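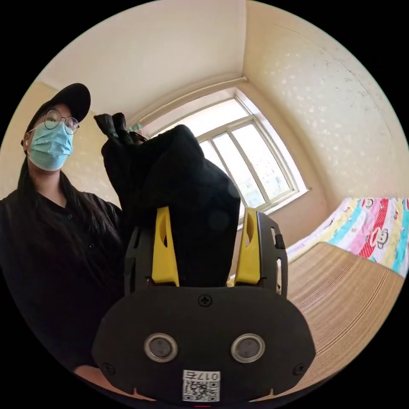
Waltosard County Public Works — Road Maintenance Division

We are hiring 2 seasonal road crew members for the Sadilwood district, starting in March. The work is patching, ditch clearing, sign repair and flagging on county roads. Shifts are 40 hours a week, with a 6:30 a.m. start at the Grenda Road yard.

You need a valid driver's license and must be able to lift 60 pounds. County residents get first consideration. A $2000 bonus is paid to crew who finish the season.

Apply at the yard office or call and ask for Noemi Orlandini.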